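Gripper week, part 2. I've got the Rullo and the Kollska here until I have to send one back, and I'm done reading spec sheets. Kitchen counter it is.

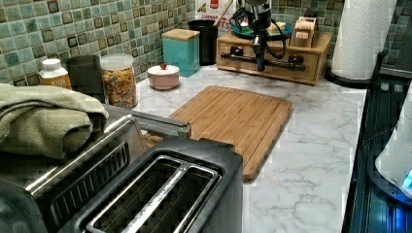
Stroke first. The Rullo opens to 149 mm, the Kollska to a lot less, and I figured wide would win everything. Nope! Coming straight down on something small, like a knob on the little wooden drawer box, I want narrow fingertips and a slow close way more than I want reach.

Controller is still the Moon. I dropped the close speed a bit on 19th October and left everything else alone, so the two get the same treatment. 31 tries each per object, 4 objects. My spreadsheet is ugly but it exists.
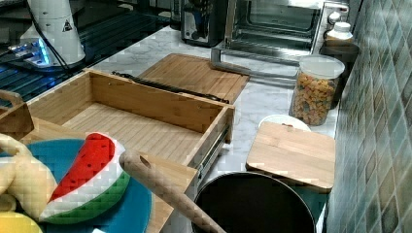 Ludico asked if I'd tried soft pads before blaming the fingers, and said the stock ones on the Rullo get slick after a few hundred closes. Fair point – I'm at 800 on mine.

New pads ordered. Meanwhile I'm redoing the approach angles, mostly for flat stuff like cutting boards, where you need an edge to grab and there's hardly any room under it.

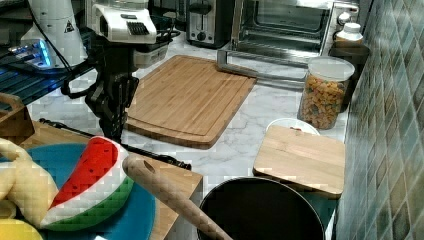 Two fingers, one big cutting board.

Numbers go up once the pads are on. If you've run either gripper with the Moon, tell me your force settings, please!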